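작업실 소식 5/2/26

머그 선반 작업으로 그리퍼 손가락 두 종을 비교했습니다

지난 호에서 예고한 그리퍼 비교를 드디어 마쳤습니다! 양팔 작업대에서 머그를 집어 선반에 올리고 다시 내리는 작업인데, 말로는 간단해도 손가락 모양에 따라 결과가 꽤 갈립니다. 비교한 것은 작년 12월부터 써 온 Butitz의 평평한 패드형 손가락과, 이번에 새로 들인 Desport의 뾰족한 쐐기형 손가락입니다. 팔과 제어기는 그대로 두고 손가락만 바꿔 끼웠습니다. 조작은 전부 사람이 원격으로 했고요.

기록한 시도는 모두 2,291회입니다. 그중 1,093회가 평평한 패드, 나머지가 쐐기형이었습니다. 숫자를 딱 맞추지 못한 건 좀 아쉽지만, 패드를 갈아 끼우는 날마다 영점을 다시 잡다 보니 시간이 모자랐어요.

결론부터 말하면 저는 쐐기형에 완전히 반했습니다. 특히 머그끼리 바짝 붙어 있을 때 차이가 큽니다. 평평한 패드는 두께가 있어서 옆 컵을 밀어내며 들어가는데, 뾰족한 끝은 컵 사이 좁은 틈으로 쑥 들어갑니다.

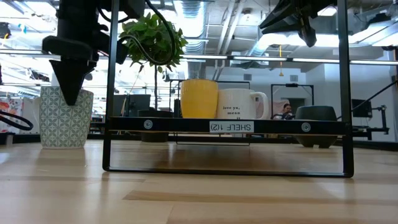

옆 컵을 건드려 다시 놓아야 했던 경우가 평평한 패드에서는 153회였고 쐐기형에서는 106회였습니다. 쐐기형 시도가 더 많았는데도 이 정도니 기록표를 보면서 혼자 박수를 쳤습니다.

물론 약점도 있습니다. 접촉면이 좁아서 벽이 매끈한 컵을 옆에서 잡으면 축을 중심으로 빙글 돌아갑니다. 손잡이를 정해진 방향으로 맞춰야 하는 과제에서는 이게 제법 골치예요. 한쪽 손가락을 컵 안으로 넣고 벽을 안팎으로 물면 훨씬 안정적인데, 그러려면 손목을 거의 수직으로 세워야 하고 선반 기둥 가까이에서는 팔꿈치 자세가 빠듯해집니다. 평평한 패드는 이런 면에서 여전히 믿음직합니다. 대충 다가가도 잡히거든요. 처음 원격 조작을 배우는 분께는 아직 이쪽을 먼저 권하고 싶습니다.

카메라 위치도 같이 시험해 봤습니다. 선반 높이에서 옆으로 보는 시점은 컵 바닥이 선반에 닿는 순간을 확인하기에 좋고, 위에서 내려다보는 시점은 손잡이 방향을 읽기에 좋습니다. 둘 중 하나만 고르라면 저는 위쪽입니다. 여섯 개를 세 줄로 촘촘히 세워 놓으면 옆에서는 뒤쪽 컵이 앞쪽 컵에 가려 손잡이가 어디를 향하는지 알 길이 없어요.
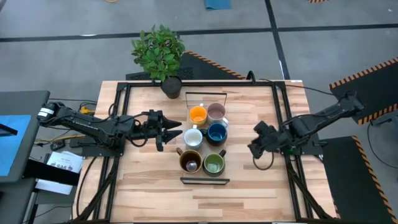
제어기 쪽에서는 Goossens의 새 펌웨어로 올린 뒤 닫는 힘을 더 잘게 나눠 조절할 수 있게 됐습니다. 이게 생각보다 훨씬 반가운 변화였습니다. 예전에는 약하게 잡으면 미끄러지고 세게 잡으면 얇은 컵이 걱정이었는데, 지금은 그 사이 값을 찾을 수 있습니다. 다만 업데이트 직후 왼팔 그리퍼의 열림 폭이 초기값으로 돌아가니, 올리신 분은 설정 파일부터 확인해 주세요. 저는 이걸 모르고 반나절을 케이블만 의심했습니다.

다음 차례는 쐐기형 끝에 얇은 고무를 덧대는 것입니다. 두께가 늘면 틈으로 들어가는 장점이 줄어들 텐데 어디까지 괜찮은지가 궁금합니다. Plirumton 과제 폴더에 시도별 기록과 손가락 장착 치수를 올려 두었으니 같은 손가락을 쓰는 분은 가져다 쓰셔도 됩니다. 손잡이가 큰 머그로 비슷한 비교를 해 보신 분이 있으면 꼭 답장 주세요. 다음 호에 같이 싣겠습니다.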